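Bennani two-arm towel kit, worth it for a small rental laundry?
Forum > Reviews and buying advice > Folding and handling

gresalell_linens wrote on 07/09/2023
Hello everybody, long-time reader and very occasional poster. My brother-in-law and I run a small linen service for vacation cottages (mostly towels, some table stuff, thank goodness no fitted sheets anymore) and we've had the Bennani two-arm kit on the 60-day trial. I've got until the end of the month to send it back or pay for it, so I'd love to hear from people who have lived with one longer than I have.

What I like so far: setup was so much kinder than I expected! The guide is written for people and not for engineers, and when I got stuck on the arm calibration Seon-mi Chae from their support desk stayed on the phone with me until it was sorted. It does a plain bath towel nicely. What I don't like is that anything small and thick seems to confuse it, and the replacement fingertips are 183 dollars a set, which made me put my coffee down.

magdy_r wrote:
Welcome out of the shadows! We had a Bennani for a year at the gym I manage and I was fond of it, but I'll say it plainly, don't buy it for speed. Our best day was 400 towels and that was with somebody feeding it the whole shift. My evening guy could beat it by hand and chat the entire time. Where it earned its keep was the early mornings when I had no one in the building but me.
Magdy Ragab

Pruvetti_fan wrote:
Sorry Magdy, I have to disagree with you there. 400 is a feeding problem. We do 700 on a normal day with the same arms, and all we changed was the table height and the order things go in. Big towels first while the bin is full, small ones last. I wouldn't go back to folding by hand if you paid me.

magdy_r wrote:
700 of what, though? If those are hand towels I believe you. If they're bath sheets I'd like to come and visit, and I'll bring lunch.

Pruvetti_fan wrote:
Hand towels and salon towels, fine, you got me. Still 700!

cathal_oc wrote:
Can I ask the original poster which fingers came with yours? There are two kinds going around. The older ones are blunt and they were hopeless for me on anything with a deep pile, they just slid over the top. The pointed black ones pick up an edge far better, though I did find they like to take a great bunch of cloth when one layer would do. I got over most of that by lowering the grip force to 4 in the settings page, which the manual mentions once, in a footnote, in the back.
Cathal Ó Ceallaigh

gresalell_linens wrote:
Pointed ones, Cathal, and thank you, I had no idea about that footnote. I'll try the 4 tonight after the cottages are done. I've been giving it the colored cloths, the green microfiber and the orange ribbed, and the bunching you mention is exactly my trouble with the orange.

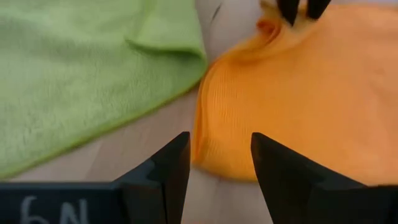 Green one lying flat with a flap folded over, orange one bunched up under the fingertips.

hegazy_s wrote:
Ribbed cloth is a pain on every one of these, not just the Bennani. I had the Hano on loan before I settled, and it was gentler with thick fabric but so slow that I'd find myself standing there willing it along. I'd keep yours if the plain towels are most of your week. How much of your load is the awkward stuff?
Sherif Hegazy

gresalell_linens wrote:
Maybe a fifth, Sherif, and more in October when the cottages put out the heavy kitchen cloths. My brother-in-law says we could just fold those ourselves and stop fussing, and he may have a point, but then I look at the price again.

magdy_r wrote:
Ask them for the returned-unit price before you decide. They don't advertise it but they gave it to us, and ours came with a spare set of tips in the box.

cathal_oc wrote:
Seconding that. And do report back on the 4, I'd like to know if it helps with the orange.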